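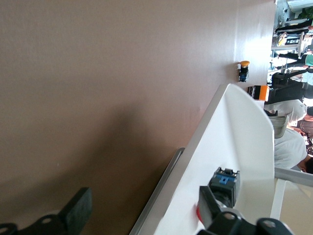 Pre-use safety check, Pullbridge arm kit on loan from Dorkudine
Filled in February 17, 2019, with my comments after each line

I've had this kit on trial since December and I go through the same list every time it gets switched on for people. The list comes from the Dorkudine trial pack. The comments are mine, and I ramble, so skip to the end if you only want the result.

1. Work area clear of loose items
OK. I walked the whole edge of the table before power-up. A roll of tape and somebody's coffee lid went in the bin.

2. Bystanders kept back from the arm
OK with a comment. We run this in a shared room and people wander through with bags and stuff in their hands. They're curious, I get it! But I want a proper floor line. The kit ships with a sticker set that lifted off our floor inside a week, so I'd like Dorkudine to send real marking tape, or just tell me which kind to buy.

3. Push buttons and switches secure, caps tight
OK. I gave every cap a quarter turn by hand, the orange-yellow mushroom one included. The switch with the red cap and the blue latch is the one the arm handles in our test, so it gets more abuse than anything else on the table. I'm going to check that latch weekly from now on (the pack says monthly, which seems way too relaxed to me).

4. Emergency stop tested from both operator positions
OK. Pressed, arm halted, reset, pressed again from the other side. No complaints at all. I'd say this is the best part of the kit.

5. Gripper bolts checked with the supplied wrench
OK. One was a hair loose on the left finger and I snugged it up. The wrench is nice but it's tiny, and I've already lost it twice. Could it clip to the case lid?

6. Finger pads free of cracks
OK. Replacement pads come in a bag of 20 and I've used 4 so far. Fair enough for the hours we've put in.

7. Cables clear of pinch points
NEEDS WORK. The wrist cable still rubs when the last joint goes all the way around. I've got it held with a hook-and-loop strap, which is fine for a trial and not fine for a paying customer. Bonsu makes a cable guide that's supposed to fit this arm, so I've ordered one, and I'll report back once it's on. Until then, nobody runs the full wrist turn. I've written that on the card by the power switch.

8. Panels and rails free of sharp edges
OK. Ran a cotton rag along all of them and it didn't snag anywhere. The first time I did this, back in December, I caught a burr on a rail end and took a file to it. Please check this before shipping, folks.

9. Speed limit set and locked
OK. Set to 35 percent, locked with the key, key in my pocket. I did try it faster when I first unpacked the thing and I didn't love it. The menu lets you raise the limit without asking for a code if the key is left in, so take the key out. Every time!

10. Cycle log reviewed
OK. 233 cycles since the last check, no faults recorded. The log screen is easy to read, but getting the log off the controller takes far too many menus.

11. Warning labels present and readable
OK with a comment. All there. The one on the base faces the wall in our layout, so I've asked for a spare to put on the front side.

12. Paperwork with the kit
NEEDS WORK. Manual is here, risk sheet is here, but the wiring page is for the older Drarnstead controller and ours is the newer one. The terminals aren't even in the same order. I've put a big sticky note on it so no one wires from that page by mistake.

Result: cleared for supervised use with the wrist turn limited. Items 7 and 12 stay open.

Would I buy it at this point? Leaning yes. The stop circuit is solid and the gripper has held up better than I expected. I want the cable sorted and the right wiring page in my hands first, and I've told Dorkudine so. Next check is due when the Bonsu guide gets here.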